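Suche
Suchbegriff eingeben
Start Entdecken Listen Profil Anmelden

Till Kramer
Thread, 2. März 2023

1/ Wiederkehrende Frage in meinen Nachrichten: Warum klingt ein Raum mit Fliesenboden und glatten Wänden so schlecht, obwohl er klein ist? Ein paar Notizen zur Nachhallzeit, zum Messen mit einfachen Mitteln und zu den Fehlern, die ich selbst gemacht habe.

2/ Begriff zuerst. Nachhallzeit (T oder RT60) ist die Zeit, in der der Schalldruckpegel nach Abschalten der Quelle um 60 dB fällt. Frequenzabhängig. Wer nur eine Zahl nennt, meint meist den Mittelwert der Oktaven um 500 und 1000 Hz.

3/ Sabine, die Gleichung, mit der alle anfangen: T = 0,161 · V / A. V in Kubikmetern, A die äquivalente Absorptionsfläche in Quadratmetern. A ist die Summe aus Fläche mal Absorptionsgrad über alle Oberflächen, plus Möbel, plus Personen.

4/ Mehr Volumen verlängert den Nachhall, mehr Absorption verkürzt ihn. Trivial, wird beim Umbau trotzdem regelmäßig vergessen. Abgehängte Decke raus, Teppich raus, Vorhänge raus, und der Raum ist nach drei Wochen Bauzeit für Besprechungen unbrauchbar.

5/ Absorptionsgrade für harte Flächen liegen in den üblichen Tabellen bei 0,01 bis 0,03. Keramik auf Estrich, Sichtbeton, Putz auf Mauerwerk: für die Rechnung praktisch gleich. Es lohnt nicht, sich über die dritte Nachkommastelle zu streiten.

6/ Fenster werden unterschätzt. Dünne Scheiben schwingen bei tiefen Frequenzen mit und nehmen dort durchaus etwas weg. Bei 2000 Hz ist Glas dann wieder ein Spiegel.

7/ Mein Übungsobjekt: ein Gruppenraum im Erdgeschoss, Grundfläche 69 m², Höhe 2,80 m. Macht gut 193 m³. Fliesenboden, Putz, Putzdecke, zwei Fenster. Genutzt für Kurse, bei denen gesprochen und zugehört werden muss.

8/ Grobe Rechnung für den unmöblierten Raum: rund 230 m² Fläche für Boden, Decke und Wände zusammen, überwiegend mit α = 0,03 angesetzt. A liegt damit knapp unter 7 m². Sabine liefert über 4 Sekunden. Gemessen habe ich bei 500 Hz deutlich weniger, nämlich 2,1 s.

9/ Woher die Differenz? Türblätter, Heizkörpernischen, ein undichter Einbauschrank, Stühle an der Wand. Dazu die Streuung. Tabellenwerte gelten für sauber eingebaute Flächen im Hallraum, und kein Gruppenraum ist ein Hallraum.

10/ Zweiter Grund: Sabine setzt ein diffuses Schallfeld voraus. In einem flachen Raum mit parallelen Wänden gibt es das näherungsweise nie. Die Energie zwischen Boden und Decke klingt anders ab als die zwischen den Längswänden. Die Abklingkurve bekommt einen Knick.

11/ Den Knick sieht man nur, wenn man sich die Kurve ansieht. Eine App, die ausschließlich den Endwert ausgibt, verschweigt ihn. Deshalb mein erster Rat: Rohdaten speichern. WAV, 48 kHz, 24 Bit, ohne automatische Pegelregelung.

12/ Zur Anregung. Ballon, Holzklappe, Sinus-Sweep. Der Ballon ist billig und laut, aber schlecht reproduzierbar und unter 125 Hz dünn. Die Klappe ist gut für einen schnellen Überblick ab 500 Hz. Der Sweep gewinnt bei Störabstand und Wiederholbarkeit, braucht aber einen Lautsprecher.

13/ Sweep-Länge: Ich nehme 14 Sekunden, exponentiell, 50 Hz bis 16 kHz. Kürzer geht, wenn es im Haus ruhig ist. Länger hilft gegen gleichmäßiges Rauschen, hilft aber nicht gegen die Kaffeemaschine nebenan.

14/ 60 dB Abfall misst man in der Praxis kaum. Man wertet den Bereich von −5 bis −25 dB aus (T20) oder von −5 bis −35 dB (T30) und rechnet hoch. Wer T20 angibt, soll T20 hinschreiben.

15/ Die ersten 5 dB bleiben draußen. Dort stecken Direktschall und frühe Reflexionen, und die hängen stark vom Abstand zwischen Quelle und Mikrofon ab. Für die Sprachverständlichkeit sind sie wichtig, dafür gibt es C50 und STI.

16/ Positionen: zwei für den Lautsprecher, mehrere für das Mikrofon, mindestens 1 m Abstand zu Wänden, Boden und großen Platten. Mikrofonhöhe 1,20 m für sitzende Zuhörer. Symmetrische Punkte meiden, die Raummitte erst recht – dort liegen die Knoten etlicher Moden.

17/ Ich bin auf 11 Kombinationen gekommen. Eine zwölfte habe ich verworfen, im Abklingvorgang fiel eine Tür zu. In der Kurve ist das ein hübscher Buckel bei −20 dB.

18/ Vega Cuesta hat gefragt, ob man die Ergebnisse einfach mitteln darf. Ja, arithmetisch, pro Oktavband. Die Streuung gehört aber dazu. Bei 125 Hz lagen meine Werte weit auseinander, bei 2 kHz eng zusammen. Das ist normal, tiefe Bänder enthalten nur wenige Moden.

19/ Die Grenze dafür gibt die Schroederfrequenz an: f = 2000 · √(T/V). Mit T = 2,1 s und V = 193 m³ sind das etwa 209 Hz. Darunter redet man besser über einzelne Moden als über Nachhall.

20/ Zielwert. Für Unterricht und Kommunikation in dieser Raumgröße lande ich je nach Nutzungsart bei 0,5 bis 0,7 s. Bitte in der Norm nachlesen und nicht aus einem Thread abschreiben. Auch die Toleranz über der Frequenz steht dort.

21/ Benötigte Absorptionsfläche, mit 0,6 s gerechnet: A = 0,161 · 193 / 0,6, also knapp 52 m². Vorhanden nach Messung: 0,161 · 193 / 2,1, knapp 15 m². Es fehlen 37 m². Bei einem Material mit α = 0,9 sind das 41 m² Plattenfläche. Die passt nur an die Decke.

22/ An der Stelle kommt immer der Vorschlag mit den Eierkartons. Dünne Pappe, kaum Strömungswiderstand, kaum Masse. Im Mittelton ein wenig Wirkung, im Bass gar keine, dazu eine Brandlast. Nein.

23/ Noppenschaum, 3 cm, direkt verklebt: ab 1 kHz brauchbar, darunter schwach. Der Raum wird dumpf und dröhnt weiter. Viele halten das für »behandelt«. Die Höhen sind weg, die Verständlichkeit ist kaum besser.

24/ Sinnvoller: Mineralwolle oder Polyestervlies, 5 cm, mit 10 cm Luft dahinter. Poröse Absorber wirken dort, wo die Schallschnelle hoch ist, und direkt an der Wand ist sie null. Der Abstand kostet nichts außer Raumhöhe.

25/ Sheena Rennie hat mir Messreihen aus zwei Räumen geschickt, gleiche Plattenfläche, einmal geklebt, einmal abgehängt. Unterschied bei 250 Hz: fast Faktor zwei in der zusätzlichen Absorptionsfläche. Sie hat nach dem ersten Durchgang alles noch einmal gemessen, weil sie es selbst nicht geglaubt hat.

26/ Verteilung. Alles an die Decke ist rechnerisch in Ordnung, lässt aber das Flatterecho zwischen den Wänden stehen. Ein Teil gehört an eine Längs- und eine Querwand, auf Kopfhöhe. Test: in die Hände klatschen und auf das metallische Schnarren achten.

27/ Möbel zählen. Gepolsterte Stühle bringen je nach Bezug und Frequenz 0,1 bis 0,3 m² pro Stück, glatte Kunststoffflächen praktisch nichts. Klapptische streuen ein wenig und reflektieren ansonsten frühe Energie zum Ohr. Fliesen und helle Tische, die Kombination steht in jedem zweiten Mehrzweckraum:

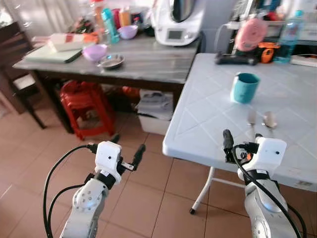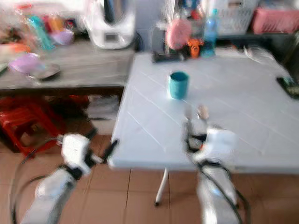 28/ Zurück zu den Personen. Ein sitzender Erwachsener bringt bei 500 Hz grob 0,4 m² mit. Zwanzig Leute sind 8 m², und damit sinkt mein T rechnerisch von 2,1 auf knapp 1,4 s. Ein hörbarer Unterschied, aber noch kein guter Raum.

29/ Umgekehrt: Wer die Abnahmemessung im voll besetzten Raum macht, belügt sich. Zustand immer mitschreiben. Unbesetzt, möbliert, Fenster zu, Lüftung aus. Temperatur und Feuchte auch, ab 4 kHz spielt die Luftabsorption eine Rolle.

30/ Zur Lüftung. Ruadhri? Nein, Ruaridh Gunn, Entschuldigung, Autokorrektur. Er hat recht: Ein leiser Nachhall nützt wenig, wenn das Gerät mit 40 dB(A) läuft. Störpegel separat erfassen, pro Oktave, und vor der Nachhallmessung.

31/ Software: Alles, was Impulsantworten falten und rückwärts integrieren kann, reicht. Meine Auswertung ist ein kurzes Skript, Arbeitsname Plakska. Oktavfilter, Schroeder-Integration, Geradenfit, Plot. Kein Repo, der Code ist hässlich.

32/ Häufigster Fehler in fremden Auswertungen: Integration bis zum Dateiende, Rauschen inklusive. Die Kurve knickt dann unten nach rechts ab, und T30 wird zu lang. Integrationsgrenze dort setzen, wo der Abfall ins Rauschen läuft.

33/ Zweithäufigster: die Filter. Schmale Filter klingen selbst nach. Bei kurzen Zeiten und tiefen Bändern misst man irgendwann den Filter. Faustregel: Bandbreite mal Nachhallzeit größer als 16. Bei der 125-Hz-Oktave also ab 0,18 s unkritisch.

34/ Kosten, weil Rosemarie Nolte danach fragt: Messmikrofon und Interface liegen im unteren dreistelligen Bereich, ein Aktivlautsprecher lässt sich leihen. Ein kalibriertes Mikrofon braucht man für T nicht, es geht nur um Pegeldifferenzen. Linear muss es trotzdem sein.

35/ Stand bei meinem Raum: Im November kamen die Deckensegel, die Wandflächen fehlen noch. Zwischenmessung bei 500 Hz 0,8 s, bei 125 Hz weiterhin 1,5 s. Für den Bass plane ich Plattenschwinger in zwei Ecken, Abstimmung um 110 Hz.

36/ Plattenschwinger grob: f = 60 / √(m · d), m in kg/m², d in Metern. Mit 3 kg/m² und 10 cm Tiefe sind das 110 Hz. Hohlraum locker mit Faser bedämpfen, Faser darf die Platte nicht berühren. Abstimmung danach messen, die Formel liegt gern daneben.

37/ Die Tabelle mit den Werten je Position hänge ich an, sobald die Wände fertig sind. Fragen zu Filtern bitte hier drunter, per Nachricht verliere ich den Überblick.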